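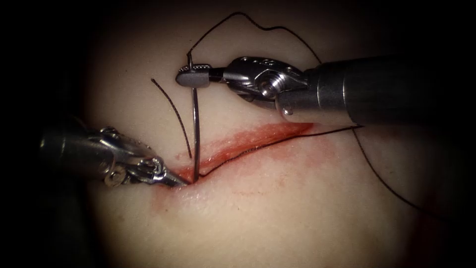 PAD NIGHT, a thread
Print | E-mail

1/ ok the suture pad posts from last time got more questions than anything I've put up since March so here goes, a whole thread. typing fast, dinner is in the oven

2/ first thing. pads. I have now worked through four kinds and I have opinions. the cheap ones from the big kit boxes tear at the first real pull. you get one good evening out of them, then the edges look like chewed gum

3/ the Vekby one is firmer. almost too firm for a beginner imo. needle wants to skid on the surface before it bites. but it holds a stitch and doesn't rip out when you snug the knot down

4/ Tuvham makes a softer one, pale beige, layered. drags a bit more. closer to what I was taught on. I like it for long shallow cuts and hate it for anything deep

5/ somebody asked how long to make the cut. depends how long you want to sit there!! I do long ones on a slight slant. a straight line square to your body is too easy, your hands learn one angle and then you're stuck

6/ also shallow. people go right through to the backing on day one. you want two lips you can bring together, not a trench

7/ ragged edges are fine. better than fine. clean edges line up by themselves, ragged ones make you decide where the bite goes on each side. do both kinds but do more of the ugly kind

8/ red. yes it gets on everything. a smear under the cut is useful tho, you have to find your edge with some mess around it. wipe and look again. wipe and look again. that's half of it

9/ DO NOT use the red stuff on a light countertop. ask me about the grout. actual 300 grit sandpaper was involved and it's still pink in one corner

10/ needles. curved, thin. hold it in the jaws well away from the tip. not right at the swage either, it bends there. if you grab too close to the point you have nothing left to push with and you'll roll your whole arm to make up for it

11/ and go in at a right angle to the surface. everybody lays the needle over too flat, me included, still. flat entry = shallow bite = it pulls out as soon as you tighten

12/ follow the curve. I say this to myself out loud like a weirdo. the needle is already the shape of the path, stop shoving it in a straight line

13/ Print | E-mail

14/ spacing. same distance in from the edge on both sides, same gap between stitches. I used to mark dots with a pen. stopped doing it, then started again, because my gaps crept wider and wider toward the far end. mark your dots

15/ which end to start from?? I go from whichever end is awkward that day. tired hands on the awkward end is how you get the puckered bit everyone has at one end of their pad

16/ long cuts, try one stitch in the middle first, then halve, then halve again. stops you running out of one side before the other. felt like cheating when I learned it. it is not cheating

17/ knots. not doing knots in this thread, knots are their own thread and I'd be here til midnight

18/ light!! bright on the middle of the pad and let the rest go dark if it wants to. I fought with the overhead light for ages. glare off a shiny needle is real, move the lamp a little and the tip comes back

19/ instruments. serrated jaws or you'll be chasing the needle as it spins. keep the pivot clean. dried red gunk in a hinge feels exactly like bad technique and you'll blame yourself for a week

20/ I keep a log, just a notebook. row for the pad, row for the suture, how it went. Limsakul notebook, the one with the waterproof cover, worth it given everything above. I'm on page 116 and the early pages are painful to read

21/ mostly they say "too tight". too tight too tight too tight. you're bringing the edges together so they touch. if the skin turns white or bunches up (ok, on a pad, if it dimples) let it off a bit

22/ cost since ppl keep asking – I added it up and it's $219 all in, pads and suture and the lamp. the lamp was the dumb part of that. could of used the desk one I already had

23/ Pinia has expired suture packs sometimes, practice only obviously. they sell out quick so don't dm me for a link, I miss them too

24/ reuse the pad. flip it, cut between old cuts, go across the old ones even. old cuts make new ones harder and that's good practice. toss it when it stops pushing back at the needle

25/ wash it with dish soap, pat it, leave it flat. don't fold it in a drawer like I did. the crease never comes out and every cut after that opens by itself right there

26/ little and often beats one huge session. my worst rows are all from nights I said just one more. hands cramp, bites drift, you get mad at a piece of silicone

27/ ok timer's going off. knots next, probably with swearing. if you've got a pad that does deep cuts well pls tell me which, the Tuvham is not it – and the Vekby only sort of

Print | E-mail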